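Faduvstead Community Help > Robots and Automation > Reading Research

Does "learning from corrections" really need fewer demonstrations?

Posted by grerkska_reader, 16 July 2022

Hi everyone, I hope this is the right board. I've been reading up on a method called Plurnix, where a two-armed robot learns to pick up a soft toy and put it on a plate. First a person shows it the job by remote control. Then the robot tries on its own, and a person takes over for a moment whenever it starts to go wrong. 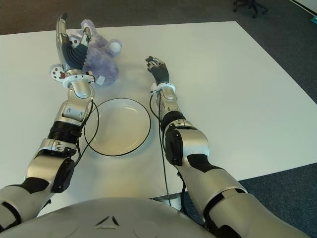

The part I can't get my head around is the result. The write-up says 100 demonstrations plus corrections did as well as 800 demonstrations with none. I went over that section twice (with coffee!) and I still don't see where the saving comes from. Isn't a correction just a shorter demonstration? And does it matter that they only used one toy? I teach an evening class on home electronics and would love to explain this without making a mess of it.

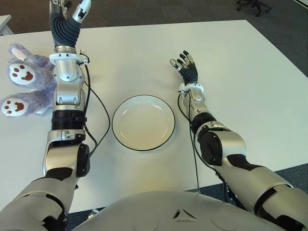 Both arms over the table, with the plate between them.

Thanks in advance to anybody with the patience for this, and sorry for going on so long.

Posted by Lò

What a nice thing to bring to a class! I did this kind of work for a couple of years, so let me have a try, and please bear with me if I ramble.

A correction is short, yes, but the big thing is where it happens. When a person drives the robot from start to finish, they mostly do it well, so the robot sees plenty of good grasps and almost no bad spots. Then you let it loose, it drifts a little, and it's somewhere it has never been shown.
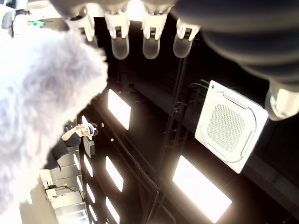
Corrections are collected right in those bad spots, and that makes each one worth more than another clean run. How good they are depends a lot on the person giving them, though. Somebody wearing a headset, with long fluffy fibres right up against the fingers, has a hard job judging when the hand really has hold of the toy. I used to step in too late myself, and then the lesson the robot got was how to fix a mess, when what I wanted was for it to avoid one. So if the write-up tells you when people were asked to take over, read that part slowly.

As for the single toy, I'd say to your class that the saving was shown for that toy and that table, and leave it there. Soft things forgive a sloppy grip. A mug might need a whole lot more practice.

Oh, and do check whether the 100 counts the corrections or only the full runs. People add these up differently, and it can change the comparison quite a bit.

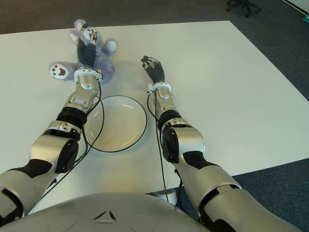
tablesaw_tess: Lò, I'd worry about the person's time too. Someone has to sit and watch every try, even the ones that go fine, and that never shows up in the count of demonstrations. I'd want hours next to hours before I called it a saving.

Posted by oldrelay

It's like teaching a kid to ride a bike. You can show them all day, but it's when they wobble that you grab the seat. More data is always better anyway so I wouldn't worry.

Posted by grerkska_reader

Thank you all so much! The bit about bad spots cleared it up for me, and I'm going to borrow the bike for my class in November. I looked again, and the 100 is full runs only, with the corrections listed on a separate line. There's nothing about hours that I can find, so I'll write to the authors and post here if I hear back.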